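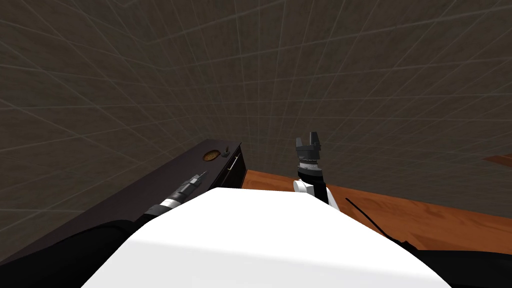
Grout haze or something else? Tile wall still looks cloudy after three washes

Asked in Home Repair > Tile and Stone
Posted by Teresa Hennessy
28 views today, 1,310 total

We had a wall tiled in May in the back hall where we come in from the yard. The tile is a brown porcelain with a mottled finish, matte, a bit rough when you run your hand over it. The grout is a light sand color called Yule. The tiler was only here for 2 days and he wiped everything down before he left, and at the time I thought it looked fine.

Once it dried there was a whitish film over most of the tiles. It is worst at shoulder height and hardly there near the floor. You see it mainly late in the afternoon when the light comes in from the side door.

What I have done so far: washed with plain warm water and a sponge, then with dish soap, then with water and a microfiber cloth. Every time it looks good while wet and then the film comes back when it dries. My brother-in-law says to use vinegar. The tiler says to leave it alone and it will wear off, but it's a wall, so I don't see what would wear it off.

Is this grout haze, and what do I use that won't wreck the grout? The grout is cement type, sanded. I still have the empty bag. I don't know if it was sealed. The invoice says "Ginier finish coat" with no other detail and he hasn't called me back about it. 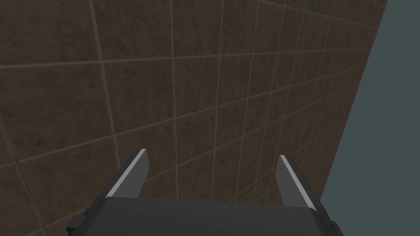

Brown square tile with pale grout, looking along the wall.

3 answers

Answer from Donal Hanrahan
Marked as helpful by 6 people

It does sound like grout haze, but find out about that finish coat before you put anything on it. There are two common kinds of film on new tile and they come off with different products.

Cement haze is a thin layer of cement left behind by the rinse water. It feels slightly dusty or chalky. If you rub a dry patch hard with a clean white towel and some of it comes off on the towel, it is probably cement.

Sealer residue is what you get when somebody puts sealer over the whole wall and doesn't buff off the extra before it sets. It can be a little sticky or look streaky, and water may bead up on it. Cement haze remover won't do much to it. You would need the solvent or stripper that the sealer maker lists.

To test, pick a spot low down or behind a door, put a few drops of water on the face of a tile and leave it for five minutes. Try the dry towel as well, in a different spot.

If it is cement:

Check that the grout has cured for as long as the bag says. From May you should be well past that.

Wet the wall with plain water first so the grout joints are damp. Dry grout soaks up the cleaner and can get etched or go patchy.

Mix a haze remover meant for porcelain and cement grout (sulfamic acid is the usual one) at the weakest strength on the label. Wear gloves and glasses and open the side door.

Work on a small area, starting at the bottom and going up so you don't get run marks. Scrub with a white nylon pad. No steel wool, it leaves bits that rust.

Rinse twice with clean water, changing the water often, and dry with a towel. Don't let the rinse water dry on the wall – that is how you got the film to begin with.

Let the test patch dry overnight and look at it in the same afternoon light before doing the rest. If the grout has changed color, stop there.

I would skip the vinegar. It is a weak acid but people tend to use it over and over and it does eat at cement grout. And never use any acid if there is real stone anywhere near it, such as a marble sill.

Answer from Hilik

i used Eneo on mine, came right off. kitchen floor though not a wall and it was white tile

Comment from Teresa Hennessy

Thanks. Did you have sealer on yours or was it bare?

Comment from Hilik

no idea, came with the house

Answer from a guest

Matte tile with texture holds haze a lot more than glossy does, so expect to scrub. Also call the tiler again. Cleaning off haze is part of the job in my opinion, and if he sealed over it he should be the one to strip it. Put it in writing and keep the invoice.

Update from Teresa Hennessy

Did the water drops. They soaked into the grout right away and didn't bead on the tile, and the white towel picked up a gray dust. So I'm going with cement. I'll do a patch behind the coat hooks this week and post how the grout looks after it dries.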